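Project Report: Does Rearranging the Table Help?
Group Girkus, November

4. Method

Our question was modest. If a two-arm policy is trained on a table that never changes, how badly does it cope when the table does? We recorded 85 demonstrations with the Wornov setup, all by hand, all with the patience of people who need the credit. Half the group wanted a fixed layout and the other half wanted chaos, so we collected both. 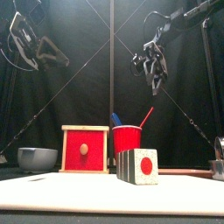 Each run was scored pass or fail, with no marks for effort. A policy that pushed the cup nicely toward its target and then stopped to think got a fail — a standard we were glad not to have applied to our own drafts.

5. Results

With the fixed-layout data the policy passed 17 percent of runs on new layouts. With the shuffled data it passed 57 percent. Adding the wrist view helped most when an arm blocked the overhead camera.

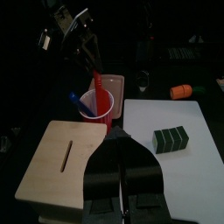
Figure 2. Wrist view, with the red cup just beyond the gripper and the white board to the right.

We have no good explanation for the remaining failures, although we have several long ones in Appendix B.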